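Paper or Plastic: How Customers at Three Shops Carry Their Goods Home
Project report, Retail and Environment module
Upendo Nyamweya

1. Background

The town stopped allowing free plastic carryout bags last year. Shops can still sell a thick plastic bag or a paper one, and customers can bring their own. I wanted to find out what people do at the register now, and whether the type of shop makes a difference.

I picked three shops within walking distance of campus. Hivano is a grocery store with five registers. Doãn is a family bakery. Bikon sells household goods and small hardware. The managers of all three agreed to let me stand near the exit as long as I did not block the door.

2. Method

I recorded 618 customers during October, always between 4 and 6 in the afternoon. For each one I marked a single category on a tally sheet: own bag, paper bag bought, plastic bag bought, or no bag. A customer with more than one kind of bag was placed under the bag holding the most goods.

I also handed out a short questionnaire and got 40 back. Four were left mostly blank, so the results below use 36.

3. Results

At Hivano the most common choice was the customer's own bag. Many of these were old plastic bags being used again, which I had not planned for, and I counted them as own bags. At Doãn nearly everyone left with paper, because the bakery puts bread in a paper bag at no charge. Bikon had the most people with no bag at all. They carried light bulbs, brooms and cans of paint out by hand.

In the questionnaire, the main reason given for buying a bag was forgetting to bring one. Price came second. Several people wrote that paper bags tear at the handles when it rains, and two said they save them for kitchen scraps. 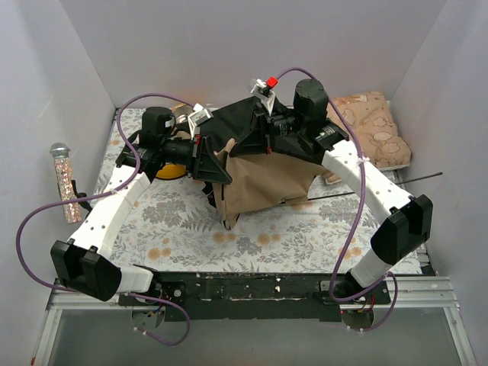 Reuse was harder to measure than I expected. The questionnaire asked how many times a paper bag is used before it is thrown out, and most people answered once or twice. Cloth bags were said to last for years, but a few people owned so many that each one was hardly used. I did not have a way to check these answers.

4. Problems

The afternoon hours probably left out older shoppers, who the Hivano manager said come in the morning. It rained on several of the days. I first planned to include Pavport, the market by the bus station, but it has too many exits for one person to watch.

5. Further work

A second count in spring would show if the weather matters. I would also make reused plastic its own category and ask Bikon to keep its bags where customers can see them, as they are now under the counter.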